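1/18/21

Rain again, and the bus to Altthorpe was late both ways. I had 148 pages of the Gunnlaugsson book left when I got on and finished most of them by the time I got home, so the day was not wasted.

I went in to see the dentist. The crown is fine. He wants me back in June for a cleaning and I said I would call, which he wrote down as a yes. After that I walked over to the hardware store for weatherstripping. They only had the thick kind. I bought it anyway and it does not fit the kitchen window, so the draft stays until I can get over to Stivside and look at the other place.

Soup for lunch. I put too much barley in and by evening it was closer to a stew. There is enough for tomorrow and probably the day after.

Sleep

Last night was bad. I was awake at 2 and stayed awake until it was nearly light. I tried the radio, then the book, then lying still. I have been writing down my hours since New Year's and there is no pattern I can find. Coffee doesn't seem to matter much. Walking helps a little. Eating late makes it worse, I think, and I still do it. Tonight the plan is lights out by 11, no radio, and nothing to eat in the bedroom.
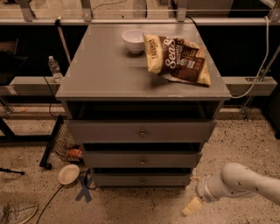 Garden

The seed catalog from Zistutlow came in the mail. It is thinner than last year's and the prices are up. I went through it with a pencil after lunch and marked 13 things, then crossed off the ones I know won't do well in our soil. Parsnips are off the list for good. Three years of trying and all I ever got was forked roots the size of my thumb.

What I want is more beans. The pole beans along the back fence kept going well into fall and I was giving them away by the end. I would also like to try leeks, if I can get them started early enough on the sill. The tomatoes need to move. They have been in the same bed too long and the leaves were spotted by the middle of last summer.

I should turn the compost but the lid is frozen down in the mornings and by afternoon I don't feel like it.

Other things

Paid the water bill. Called my sister, who was on her way out — we will talk later in the week. She wants the big roasting pan back. I am fairly sure I returned it already but I will look in the basement.

The heel is coming off my left boot. I glued it and set the dictionary on top.

Gray until dark. Wind from the north now.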